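3.2 Why people hang on to old computers

I went into these interviews expecting to hear about money, and I came out with a notebook full of guilt. Halldóra Hafstein and I spoke to 35 households in Belville, mostly at kitchen tables, and the talk nearly always drifted to the spare room (or the loft, or the bottom of the wardrobe). One man had kept four towers through two house moves. He knew none of them would ever be switched on again, and he was quite cheerful about it!

Photos came up in nine of the interviews. People were sure there were pictures on the old machine that weren't anywhere else, though hardly any could say which ones. Arif Gunawardena found much the same with mobile phones in his Mogensen study, and I do wonder if we're both looking at one habit in two different boxes.

The other big theme was not knowing what's inside. Several people told us they'd never taken the side off and wouldn't dare. They talked about "the computer" as one solid lump, so the idea of passing on a part of it – the memory, say, or the power supply – hadn't crossed their minds (more on this in section 4).

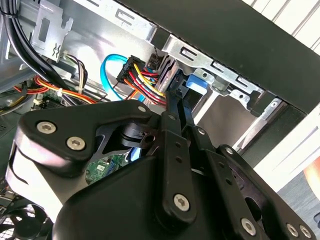
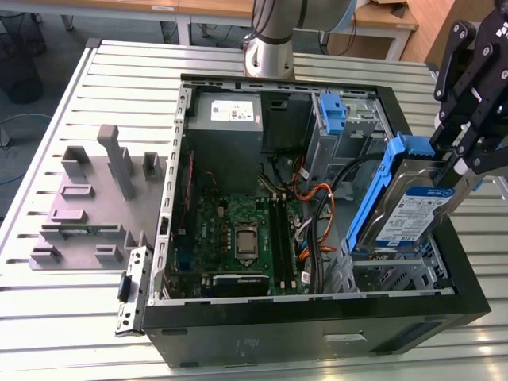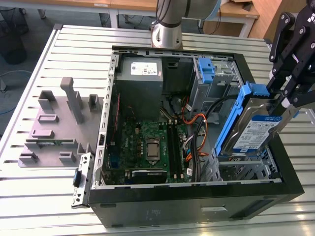
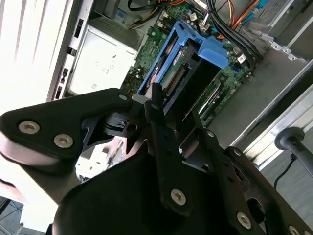 Figure 2. Desktop tower with the inside exposed.

3.3 What the council tip gets instead

Kettles, mainly. I spent a Tuesday at the small electricals cage and the computers were far outnumbered by things from the kitchen.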